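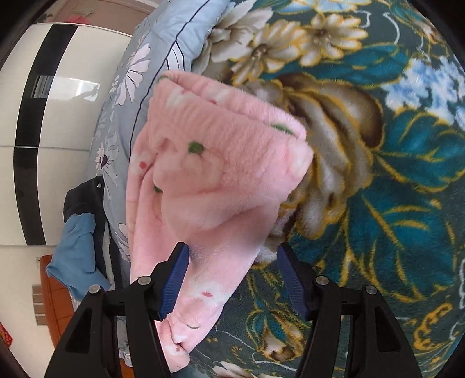
工单对象为 Cistmont 在 Ostthorpe 开放日现场使用的手持夹爪演示系统，故障现象是大屏上的开口宽度曲线滞后于视频画面，滞后量不固定，最大时达到 700 毫秒。演示内容是卧室衣物整理，讲解员一边操作一边对照曲线说明手指的开合。滞后在夹取薄衣物时不明显，换成粉色绒面衣物后观众就能看出来：这类面料在上端翻折处形成一圈很厚的罗纹边，两侧蓝色指垫向中间收拢时，讲解员要参照宽度曲线说明压缩量，曲线晚到，讲解就对不上。衣物背后是深青底大花毯，图案复杂，调试初期曾怀疑视觉跟踪受背景干扰，后排除，见下文。

三月　提交人：Mwanaisha Makori
打印本页　发送邮件

状态：已解决，留观察项
影响范围：开放日演示，采集数据
优先级：中

一、环境

现场共六把手持夹爪，全部为同一批次，指垫为带细槽的蓝色款。录制与显示由 Clallenix 主机承担，夹爪固件分支为 Mfaume。卧室展位使用其中两把，一把给讲解员，一把给参观者试用。其余夹爪在相邻展位，走同一台交换机，但数据写入各自的主机。

主机上同时运行的进程：录制服务、宽度解算、大屏渲染、参观者计时页面。计时页面是开放日前临时加上的，没有进过联调清单。

二、现象记录

09:40　开场前自检通过。空载开合，曲线与画面同步，肉眼看不出差异。

10:15　讲解员报告曲线“慢一拍”。当时在演示折叠绒毯一角，未影响讲解，先记录。

10:50　首次明显滞后。夹爪闭合动作在画面中已结束，曲线仍在下降。讲解员停下来等曲线走完，重复了一次动作。

11:20　参观者试用时段，滞后加重，松开夹爪后恢复缓慢。大屏右下角缓冲指示为黄色。

11:35　重启大屏渲染进程，症状消失，随后再次出现。重启能够清空积压，但没有触及原因。

三、排查过程

1. 视觉跟踪。宽度解算以指部标记为主，编码器读数为辅。怀疑花毯和印花衣物造成误检，导致解算反复重试。将场地布置保持不变，关闭视觉部分，只保留编码器，滞后依旧。再用纯色布遮住毯面，打开视觉部分，滞后没有变化。此项排除。

2. 夹爪硬件。将卧室展位两把夹爪互换，滞后跟随主机，不跟随夹爪。检查连杆销轴，无松动。指垫槽内有少量绒毛，已清理，与本故障无关，单独登记到维护表。

3. 网络。抓包显示夹爪到主机的报文间隔正常，没有重传。展位之间互不影响。此项排除。

4. 主机时钟。视频帧使用采集卡时间戳，宽度数据使用到达时间戳。主机负载低时两者差值稳定，负载升高后宽度数据在接收队列中等待，时间戳随之偏后。到这里方向基本确定。

5. 进程负载。逐个停掉非必要进程。停掉参观者计时页面后，队列长度在下一个动作周期内回落，曲线恢复同步。重新打开页面，症状复现。计时页面每次刷新都会读取整段录制的索引文件，索引越长读取越久，因此上午越往后越严重，与 11:20 时段的加重相符。

四、原因

直接原因：计时页面高频读取录制索引，与宽度数据接收线程争用磁盘和处理器时间。

设计上的原因：宽度数据采用到达时间而非采样时间作为时间戳。即使没有计时页面，其他负载也可能造成同类偏移，只是幅度较小，平时不易察觉。

五、处理

现场临时措施：计时页面改到讲解员的平板上运行，只统计开始和结束事件，不再读索引。午后场次恢复使用大屏曲线，讲解流程未调整。

Mfaume 分支补丁：报文内加入采样时间，主机端优先使用该字段，缺失时回退到到达时间并写一条警告。补丁已在卧室展位的主机上安装，相邻展位待当日闭馆后安装。

Clallenix 配置：接收线程优先级上调，大屏渲染积压超过阈值时丢弃旧点，不再排队补画。渲染丢点只影响显示，录制文件保留全部数据。

六、上午数据的处置

上午录制的衣物类片段不删除，标为“宽度时间戳待校正”。校正方法是用夹爪自检动作对齐，取画面中手指开始运动的帧与编码器首次变化的样本作为参照。由于滞后量随时间变化，单一偏移不能用于整段，需要按动作分段处理。没有自检动作的片段不进入训练集，可留作讲解素材。

七、验证

补丁安装后重复上午的顺序：空载开合、薄衣物、绒面衣物、毯角。每项均在计时页面开启和关闭两种状态下各做一遍，对照视频逐帧检查。曲线与画面同步，接收队列无积压。另用脚本人为占满磁盘，显示端出现丢点，录制文件中的采样时间保持连续，符合预期。

八、观察项

相邻展位的主机安装补丁后需再跑一遍自检，由 Mwanaisha Makori 确认后关闭此项。

开放日临时增加的页面和脚本今后列入联调清单，开场前须在带录制负载的条件下运行，空载自检不能代替。

绒面衣物演示后指垫槽内的绒毛清理，现为目检。是否改为固定间隔，等维护表积累记录后再定。

另有讲解员建议在大屏上显示当前队列长度，便于现场判断。意见已转 Cistmont 界面组，不并入本工单。

最后更新：三月，17:25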